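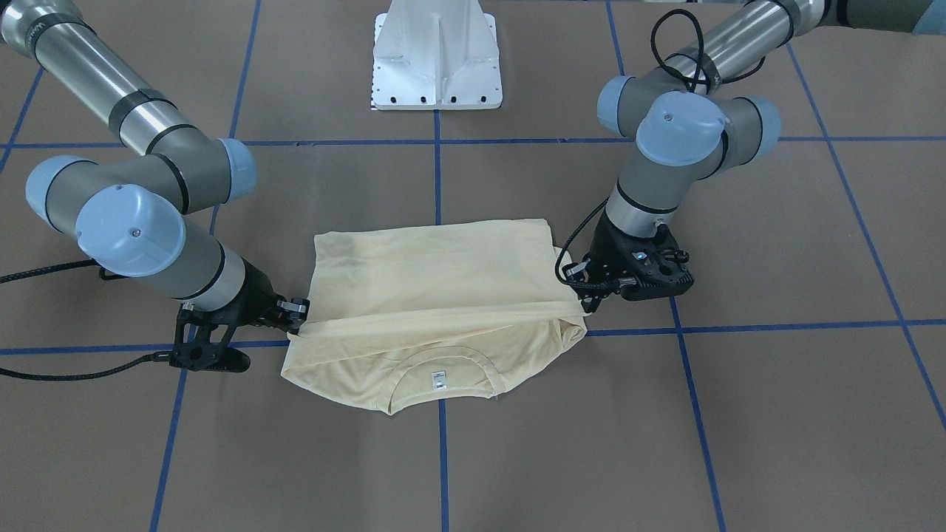 Witold Rutkowska had folded 170 shirts by remote control since May. The arms at Wemolano did whatever his hands did – even when he hesitated.

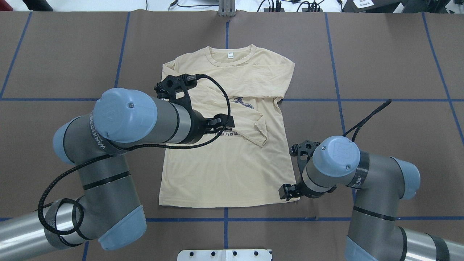 Hendrik Hermans wanted cleaner runs. He told Witold to stop smoothing each sleeve twice.

"My mother smoothed them twice," Witold said. 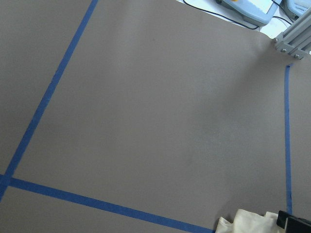 "Will it learn that too?" Hendrik asked.

"It learns what I show it."

Hendrik wrote down 14 and left him to it.
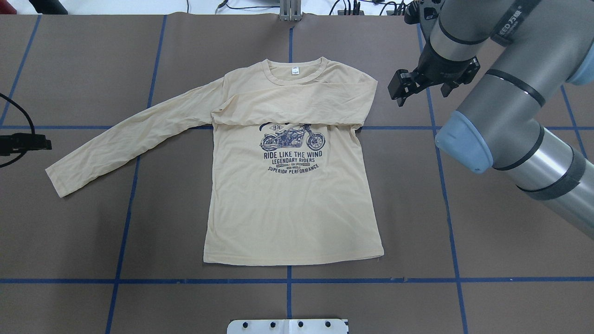
The motorcycle shirt, one sleeve over.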